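参观Fulletetti的老家:Grullby开放日记录

我听Fulletetti的歌已经很多年了。在我的中文课上,老师曾经让每个人介绍一位本国以外的歌手,我介绍的就是她。那时候我的中文还不够好,把“专辑”说成了“专家”,同学们以为她是一位医生。现在我用中文写这篇参观记,请读者原谅我有些句子可能写得太直,或者太长。

Grullby是她父母住过的房子的名字,在小镇Widby的北边。镇上只有800个居民,有一家面包店、一座教堂和一个不太准时的公共汽车站。她的父母两年前搬到海边去住,房子没有卖,交给一个小基金会管理。每年夏天基金会安排几天开放,今年因为疫情,七月的那几次都取消了,只剩下2020-08-12这一天,而且必须提前在网上选时间。我选到下午一点半的那一组,和我的朋友Jasper Visser一起去。Jasper对她的音乐没有很大的兴趣,可是他有车。

从车站走过去大概也可以,但是路上没有人行道,所以我建议大家开车或者骑自行车。停车的地方是一块草地,在房子对面。门票29欧元,包括一杯咖啡和一本小册子。我觉得这个价格偏高。小册子印得很漂亮,不过里面的文章多数是基金会网站上已经有的,只有她母亲写的那一页是新的。

带我们参观的是Fuseini Adjei。喜欢她早期作品的人应该认识这个名字,他在她的前两张专辑里打鼓,后来留在Widby教孩子们音乐。我事先不知道讲解的人是他,所以有一点紧张,准备好的问题忘了一半。他说话很慢,声音很低,常常讲到一半停下来想一个年份,想不起来就继续讲下去。我很喜欢这样的讲解,比背稿子好得多。

先看的是厨房。她在很多采访里提到过厨房,说父亲每天早上五点起床烤面包,母亲在桌子的另一头改学生的作业。媒体常常写她“在音乐家庭长大”,这个说法不准确。她的父亲是修农业机器的,母亲是小学的地理老师,家里会乐器的人只有外祖父,他拉手风琴,而且据Fuseini说,他只会拉六首曲子。Fuseini把六首的名字都讲给我们听了,其中一首后来变成了《冬天的门》的前奏。我以前听这首歌的时候,一直以为前奏是一首古老的民歌。

厨房的桌子还是原来的那张。桌面上有一个圆形的黑印子,是她十二岁的时候把热锅直接放上去留下的。她母亲在小册子里写到了这件事:“我当时很生气,现在有陌生人专门来看这个印子,我不知道应该高兴还是应该再生气一次。”

走廊里挂着家庭照片。我注意到照片大部分是父母年轻时候的,她自己的不多。Fuseini解释说,这是父母的要求。他们同意开放房子,条件是卧室不开放,还有她弟弟的照片一张也不展出。弟弟从来没有公开接受过采访,他有自己的工作和孩子,不愿意被人认出来。我们这一组里有一位女士接着问弟弟现在住在哪里,Fuseini礼貌地笑了一下,请大家上楼。

我想在这里多写几句,因为这是我对这次参观最有兴趣的部分。一位歌手出名以后,她的父母也变成了一种公共的人物,虽然他们没有做过这个选择。她的第二张专辑出来以后,有报纸的记者在Widby住了一个星期,每天早上到面包店去打听她父亲买什么面包。面包店的老板娘到现在还在讲这件事。父亲后来改成请邻居帮他买。关于母亲,也有过一篇文章,说她不赞成女儿唱歌,文章没有写消息是从哪里来的。母亲等了很久才回答,而且回答得很短:她不赞成的是女儿晚上十一点以后在厨房唱歌。
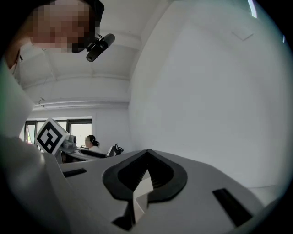 楼上的音乐房间是开放日的重点,很多人只是为了这个房间来的。第一张唱片的六首歌是在那里写的,写歌的时候她还在上高中,周末去Vandenberghe打工。Vandenberghe是邻近城市的一家乐器店,今天还在营业,老板允许她下班以后把一把吉他借回家,星期一早上再还回去。所以在最早的几首歌里,吉他的声音每一首都不太一样,乐评人写过不少文章讨论这个“有意识的音色设计”,Fuseini讲到这里笑得很开心。房间里装修过一次,基金会没有恢复从前的壁纸。现在屋顶是白色的,白色的横梁把它分成一格一格凹进去的方块,旁边是一大面光滑的白墙,很干净,光线也很均匀。我个人觉得太干净了。从前这里贴着她抄的歌词,用的是母亲学校里剩下来的旧地图的背面,那些纸现在保存在基金会的档案里,一般观众看不到。Jasper的意见和我相反,他说至少这样可以想象,不必一张一张地读。

Fuseini在这个房间里讲的时间最长。他说第一张唱片只做了500张,父亲付的钱,本来这笔钱是要换屋顶的。有一年的时间,每次下大雨,母亲就在楼梯上放一个水桶,并且在电话里对女儿说:“你的唱片又在漏水了。”这个句子后来成为第三首歌的歌名。我知道那首歌,可是从来没有明白歌名是什么意思。我在网上看过一种解释,说那是关于爱情的。

有人问,那500张唱片现在还能不能买到。Fuseini说他自己也没有,他的那一张借给一个朋友,朋友搬到国外去了。他说如果哪一位在旧货市场看见,封面右下角有铅笔写的号码的,请一定告诉他,他的是第十七号。

接下来看的是信。楼梯旁边的小房间从前是放衣服的,现在是信件室。歌迷寄到父母家里的信,父母都留着,已经登记的有3342封。母亲退休以后开始一封一封地回,先回孩子的,再回老人的,中间年纪的人要等。她不谈女儿的事情,多半写天气和花园,还会改正来信里的地理错误。玻璃柜里放着一封从葡萄牙来的信的复印件,旁边是母亲的回信,她用了半页纸说明Widby不在海边,离海还有一个半小时的车程。寄信的人后来又写了两次,他们现在好像是笔友。

我站在这个柜子前面的时间比较久,因为我也写过一封。那是很多年以前,我十五岁,用很坏的英文写的,问她怎么才能不怕在别人面前唱歌。我没有收到回信。我问Fuseini可不可以查一下,他说登记本在办公室,需要写电子邮件申请。回家以后我写了邮件,到今天还没有消息,我想他们夏天很忙。

花园可以自由参观,没有讲解。那里有一间小木屋,是父亲修机器的地方,门锁着,从窗户可以看见一点工具。苹果树下面有长椅,咖啡就在那里喝。因为防疫的规定,咖啡装在纸杯里,每个人自己拿,不能坐得太近。咖啡一般,苹果蛋糕要另外付钱,不过很好吃,据说是照父亲的做法烤的,里面放了很多肉桂。Jasper吃了两块。

在花园里我和同组的一对母女聊了一会儿。女儿十六岁,带着笔记本,把Fuseini说的话几乎全部记下来了。她告诉我,她在学校的作业是写一个名人的家庭,老师要求写“父母怎样影响了孩子的成功”。她来之前已经写好了开头,说父母从小发现了女儿的才能。现在她打算重新写。母亲在旁边说,作业下星期才交,来得及。

有几件事情我觉得基金会可以做得更好。第一,网上没有写清楚楼上的楼梯很窄,坐轮椅的人上不去,我前面那一组里就有一位先生只能在楼下等。第二,讲解只有英文和本地的语言,小册子也是。第三,纪念品店里卖的东西和这所房子关系不大,明信片上是唱片公司的宣传照,我更愿意买一张厨房桌子的明信片。我把这些意见写在门口的留言本上了,写的时候后面有人在排队,所以字不太好看。

拍照方面,楼下的走廊和信件室不允许拍,别的地方可以,但是不能用闪光灯。

参观一共用了一个半小时,花园的时间不算在里面。明年的日期据说二月公布,下雨天也照样开放。想听Fuseini讲解的人要注意,他只带下午的组,上午他有学生。预约的时候网页上不显示讲解员的名字,只能打电话问。接电话的人很和气,不过中午十二点到一点不接。

回去的路上我们在Widby的面包店停了一下。我想问老板娘,她父亲从前到底买哪一种面包,可是店里人很多,我又想到刚才写的那位记者,就没有问。我买了一个黑麦的,Jasper买了水。在车上我放了第一张专辑,音量开得不大,放到第三首的时候他问我,这首歌是不是就是关于屋顶的那一首。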